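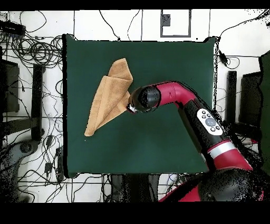 3.2 How people in Tandardale fold their laundry

I went into this part of the study expecting folding to be boring, and I was so wrong! We mailed out 700 diaries and got 500 back, and people wrote pages (one came with a drawing of a sock drawer).

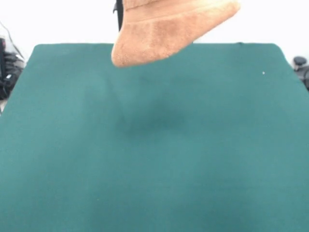 Most of what they wrote was about who taught them. Mothers came up a lot, and so did summer jobs at the Felholm hotel, where towels went in thirds, edges hidden. Folks who learned there still fold that way at home, and they get pretty worked up when a spouse does it in halves.
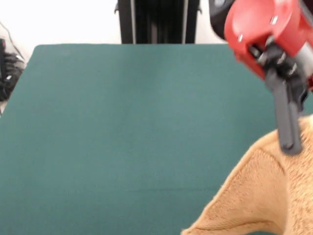 Gisela Valdebenito and Imre Gulyás
Dristby College, Department of Home and Family Studies

Figure 2. Towels.

I read every diary twice, and Imre coded them separately. We disagreed most on what counts as "folded" – I let a loose triangle through, he didn't – so we kept 2 codes for it, neat and rough. September diaries leaned rough, and I suspect that's the school rush.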